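From: Kulap Phuthong
To: household-storage list
Subject: Re: [storage] Clear boxes inside the blue bin, and the small things left over

Hello all,

Thank you to Wenche for the long answer, and to Ronja, who wrote to me outside the list. I put Wenche's text here again so that new members can follow.

Wenche Skjelbred wrote:
> I have read your plan for the kitchen in Wetthorpe. I think you are
> trying to do two jobs in one. First decide what stays in the kitchen,
> and only then choose the boxes. We did it the other way in our flat
> and bought 12 clear boxes, and five of them are still in the cellar
> with nothing inside.
>
> About the bin with sloping sides: I would not use it for small things
> without something square in it. Everything slides to the middle and
> you dig for it every time. A clear box standing inside is good, but
> measure at the bottom of the bin and not at the top.
>
> What do you do with the things that have no family? I mean the single
> tube, the one bottle, the lid that fits nothing. I would like to hear
> how others on the list solve this.
>
> Wenche

I will try to answer in the same order.

You are right that I started with the boxes. My excuse is that the boxes were already in the flat when I moved in, and I do not like to throw away plastic that is still good. But I followed your advice and I took everything out of the two drawers and the low cupboard before I decided anything. It took from eight in the morning until lunch. I had planned one hour.

After that I measured the bin as you said, at the bottom. The difference between top and bottom is bigger than I believed. Two of my boxes which looked correct from above could not go down at all, they stopped halfway and stood crooked. The narrow one goes down properly.
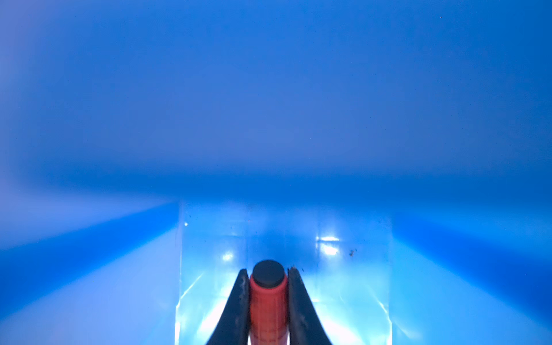 I am still not sure what should live in it. My first idea was tea, because I can read the packets through the side. My sister thinks tea should be in the dark, and perhaps she is right, but we drink it so fast that I do not believe it matters in our home. My second idea was the cleaning cloths. These do not need a clear box at all, so it would be a waste. For the moment I keep it for tea and I will write again if I change.

One more point about the measuring. Oda Lie asked last time if the Kubiak boxes are the same size as the Pallik ones. In my cupboard they are not. The Pallik lid lies on top of the Kubiak box and looks closed, but it lifts off when you take hold of it. Please do not mix them if you keep flour or rice inside. I lost 200 grams of rice in this way, and I found grains behind the cooker for a long time afterwards.

Now to the things without family, which for me was the most difficult part.

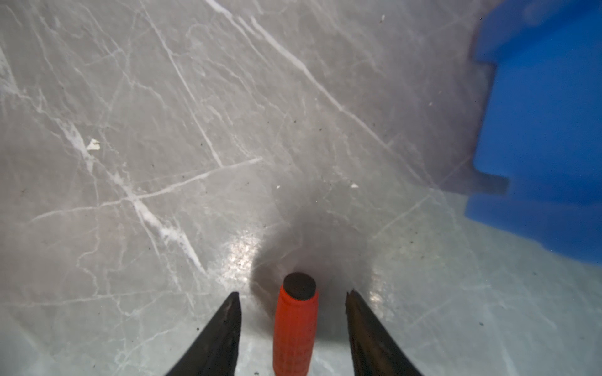
My rule is that every single thing must stand alone on the worktop before it gets a place. If it lies in a group, I do not look at it properly, and I put it back with the others from habit. The marble is not ideal for this, I must say. It has so many white veins that a small pale thing, for example a rubber ring or a piece of string, almost disappears, while the orange-red cylinder with the dark cap is easy to find at once. So I now put a dark tea towel under the pale things when I sort. It is a small trick but it helped me, and perhaps it helps somebody with a similar stone.

When a thing stands alone I ask if I have used it since March. If yes, it goes to the drawer nearest to where I use it, also if it has no similar thing there. If no, it goes in a paper bag in the hall with the month written on it. I open the bag again after two months. Until now I have taken back only a corkscrew and a packet of birthday candles.

Märta Hägglund suggested earlier a "mixed box" for such things. I tried it in my old flat and it did not work for me. The mixed box was full after a few weeks and then I bought a second one. I understand that it works for Märta, but she lives alone and I share the kitchen with three others who also put things in.

I have two questions to the list:

Does anyone know a good way to stop a clear box from moving in a bin with sloping sides? I have tried a folded cloth under it. It is better, but the box still turns a little when I pull out something in a hurry.

And does anyone write directly on the plastic? I have used paper labels, but the glue becomes grey and is ugly to remove. Ronja uses a wax pencil and says it comes off with warm water. I would like to hear from a second person before I try it on all of them.

I am away for some days in Warkudeo and will read the answers when I am back.

With kind regards,
Kulap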